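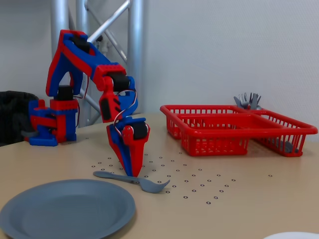
It ought to do the forks first, according to Jolene Te Moana, and leave the spoons for when everyone's tired and less fussy. I wrote that on the back of my hand when I went along to the Brestow robot club in May, and I've been thinking about it at my own sink ever since.

The club is getting ready for the Ostwood Tidy-Up, a student contest where your arm has to clear a table of crockery and cutlery into a drainer in a set time. Sounds easy! I've got a teenager at home and I can tell you it isn't. Brestow are sending a team of three, and the evening I called in they'd got a grey plate and some grey cutlery out, with a red basket to put things in, and an awful lot of tea on the go in the corridor (no drinks in the room, it's a rule, and a good one).

I'd pictured something off a car factory line. What they've built is red and blue and comes off a 3D printer, with little black motors at the joints, and I liked it straight away. The parts list came to £830 in the end, most of it raised at the Welletti summer fair, and there was a fair bit of grumbling about what went on motors. Printing is cheap, I was told, but slow, and if a piece comes out warped you go home and start again tomorrow. 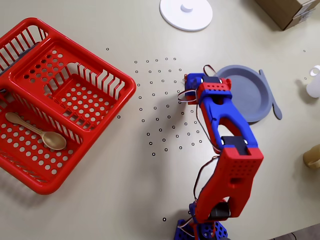 Do you need to be good at maths to join? Sipho Magagula, who runs the sessions, told me they'd take anyone who can put up with being wrong for an hour, and that the sums get picked up along the way because you want the thing to work. He'd far rather have someone who takes notes. There's a fat ring binder going round where every attempt is supposed to be written up, good or bad, and I had a nosy through it. My favourite entry just says "no, no, nearly, no".

Contest rules are fiercer than I expected. Each team gets 25 minutes at the table, and that includes setting up, so a fiddly start can eat half your time. You lose points for anything dropped on the floor and more for anything you touch with your own hands once the clock's going. Plates are worth the most. Spoons are the ones people moan about, as they lie so flat that the jaws have hardly anything to get hold of, and there was quite a heated chat about whether to nudge a spoon along to the table edge first or go straight down on it. I'm a nudger, for what it's worth. I was outvoted. 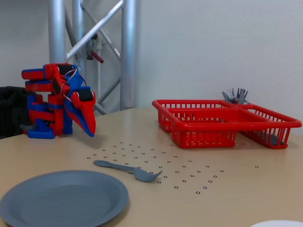 Lorna Pettifer
Community reporter, Ostwood and District

The other thing they argue about is speed. Half the club want it quick and showy, the other half want it slow and dull with everything ending up in the right place, and last year's team went quick and came back with a certificate for taking part. So slow and dull has the upper hand for now, though I did hear plans being made by the coat pegs.

Sison, the hardware shop on the hill, has promised a box of screws and a second toolkit for the trip, and there's a lift-share list up by the door with roughly half the seats gone. If you fancy going along to cheer, put your name down. New members can turn up from 6.30pm in term time, and you don't need to bring anything except a pencil.

Home | News | Clubs and Schools | What's On | Letters

Contact the newsdesk | Copyright Ostwood and District | Back to top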